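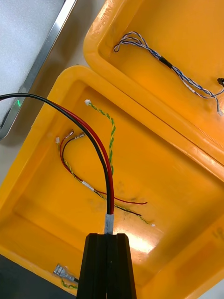

Red and black pair in the gripper, wrist camera, thinner wires in the near bin.

2020-10-20

Started late because the network share was full again. Moved the September recordings to the spare disk, which took most of an hour, and then did the checks with a mug of tea going cold beside me. Joints homed, gripper opened and closed, wrist camera giving a picture. The clock on the recording machine was wrong by two minutes and I set it again. I must find out why it keeps slipping.

The target for this batch is 400 good examples of picking up a cable and moving it from one yellow bin to the other. By good I mean that the arm goes in, closes on the right thing, lifts it clear without dragging half the bin along, and puts it down. I drive the arm by hand for all of it and the software keeps the camera view, the joint positions and how far the fingers are open. Later the model is trained on the lot and we see what it has picked up from me, bad habits included.

Thirty-seven done today. I had hoped for more. The thick red and black pair is the easiest thing we have, as the fingers can close on both cables together and the pair holds its shape on the way up. I have been taking it just below the white sleeve. On a few tries I took it higher and it swung, so I stopped doing that, then thought the model ought to see the swing as well and did a few more on purpose. Marked those in the notes column so that Skoselico can sort them out at their end if they don't want them.

The thin wires are another matter. The yellow and green twisted ones lie flat on the floor of the bin and the fingers tend to ride over the top of them. I found it better to come down slowly with the fingers nearly shut and wait a moment before closing. That makes each recording longer, and I can already hear the complaint about file sizes. The thin red and black ones with the crimp terminals I left for tomorrow, apart from two tries that I threw away.

Glare is still a bother. There is a bright patch on the floor of the bin beside the gripper, and when it falls across a pale connector I lose sight of it on the screen. I tried turning the lamp to the wall and the whole picture went dull, so I turned it back. Zoteck say to leave the light as it is and let the model cope. They may be right, but they don't have to drive the thing with the connector gone white. I would like a matt liner to try for one batch.

Between runs I stir the bin by hand so that the cables never lie the same way twice. I caught myself laying the thick pair in much the same curve each time, from the left and bending down towards me. From tomorrow I'll tip everything out and drop it back in.

After lunch there was a long call with Stekudville about labels. They want every recording to carry a sentence saying what is being picked up, in everyday words. I had been writing things like "pair A". I have gone back and put "thick red and black cable" instead. It took longer than the call did. We still have not agreed what to call the blue and white one with the black sleeve in the middle, so I left that blank.

Cunha have asked for the files by the end of the week. I copied today's across before shutting down and wrote the count on the board.

To do: crimp terminals, ask about the liner, look at the clock, clean the scuffs off the bin if they will come off. Shoulder is sore from the hand controller. Put the chair up a notch.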